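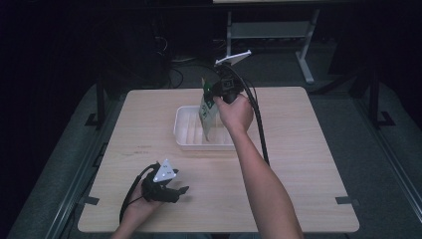
Square table, light wood-grain top. 4 stars

Bought this in October for the spare room, used it most days since. Paid $38 on clearance at Trarniseo so not expecting miracles. Went together in 14 minutes, no tools except the little key they give you. Instructions are rubbish, skip to page 3.

Good: colour is nice, pale, goes with everthing. Wipes clean. Fits through a narrow door folded. Doesn't wobble on carpet.

Not so good: wobbles on tiles. Feet are hard plastic and left grey marks on my lino, had to buy felt pads. Top marks easy too, use a coaster. One leg catch is stiff, need two hands and a bit of swearing.

Rang the shop about the catch, got a new one in the post 17 days later. No charge. Fair enough.

Would buy agian at that price. Not at full price.

Shewit Asfaw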